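Niltska Inline Fuel Filter Kit - 100 Micron Stainless - Universal - Cheema Performance Parts

Home > Fuel System > Filters > Inline

Availability: In stock, usually ships in 2 business days

The Niltska inline filter is a cleanable pre-pump fuel filter for track cars, street builds and engine swaps that run an external fuel pump. It sits between the tank outlet and the pump inlet and catches rust flakes, thread sealant, hose trimmings and anything else large enough to damage a pump.

The body is machined from billet aluminum and anodized black. It comes apart in the middle, so the element can be pulled and rinsed without cutting or discarding anything. The end caps seal with O-rings and take standard ORB fittings, sold separately. Flow direction is engraved on the body.

A 100 micron element is the correct choice for the suction side of a pump. Finer elements restrict flow into the pump and can cause cavitation, which shows up as noise, falling pressure and early pump failure. Do not install a 10 micron element ahead of a pump. If your injectors call for finer filtration, add a second filter after the pump. The Coltis post-pump filter uses the same mounting bracket and can be fitted alongside this one.

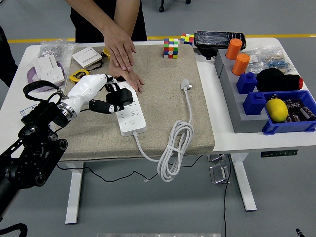 White power strip with plug inserted.

Element and compatibility

The element is pleated stainless mesh and is safe with pump gasoline, race gasoline, ethanol blends up to E85, and diesel. It is not rated for straight methanol. The supplied O-rings are fluorocarbon. Customers storing a car on E85 over the winter should drain the filter body and check the O-rings before the first start in spring.

Installation notes

Disconnect the battery and relieve fuel pressure before opening any line. Mount the filter below the fuel level in the tank if the chassis allows it, away from the exhaust and out of the path of stones thrown by the tires. Leave enough room to get a wrench on both end caps. The bracket holes are slotted and accept M6 or 1/4 inch hardware.

Lightly oil the O-rings with clean engine oil before assembly. Tighten the end caps by hand, then snug them with a strap wrench. Do not clamp the body in a bare vise. After the lines are connected, reconnect the battery, prime the pump and check every joint for leaks before starting the engine.

On a new tank or a fresh set of lines, open and inspect the element after the first 200 miles. After that, once a season is enough for most street cars. Cars that see regular track use should be checked more often. Rinse the element in clean solvent from the inside out and let it dry fully. Replace it if the mesh is torn or the pleats have collapsed.

In the box

Filter body with end caps
100 micron stainless element (installed)
Mounting bracket with 2 clamp screws
Spare O-ring set
Instruction sheet

Fittings, hose and M6 mounting hardware are not included. See the Skomaten fitting range for straight, 45 degree and 90 degree ORB adapters.

Replacement parts

Elements and O-ring sets are stocked separately. Filters bought before March used a shorter element with a flat end gasket, and the current element does not fit those bodies. Measure your old element before ordering, or send us the number engraved next to the flow arrow.

Returns

Unused filters can be returned within 23 days of delivery in the original packaging. Parts that have been exposed to fuel cannot be accepted back unless defective.

Page last updated 27 August 2025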